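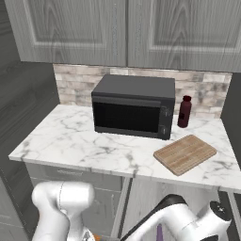

Muebles altos grises, encimera blanca tipo mármol y azulejo en tonos piedra

¿De qué color pinto las paredes con muebles grises?
Preguntado por Marjan Rostami - 1229 visitas

¡Hola a todos! Por fin me pongo con las paredes de la cocina y estoy feliz. Los muebles son grises con veta de madera y el azulejo mezcla beige, rosado y gris claro. Dudo entre un blanco roto y un verde salvia. La ventana da al norte y por la tarde entra muy poca luz. ¿Qué haríais?

6 respuestas (se muestran 3)

Osvaldo Honorato
¡Verde salvia, sin dudarlo! Pero muy rebajado, casi gris. Con orientación norte los blancos fríos se ponen azulados y tristes. Pinta una cartulina grande, pégala junto al azulejo y mírala a las nueve de la mañana y otra vez con la lámpara encendida. Yo probé seis tonos así y me encantó el proceso - el que ganó era el que menos me gustaba en el bote.

Golshifteh Taheri
Blanco roto con una gota de ocre. Recoge el beige de los azulejos y queda precioso! Y que sea esmalte al agua satinado, que se limpia mejor.

Houshang Nikzad
yo puse papel pintado y bien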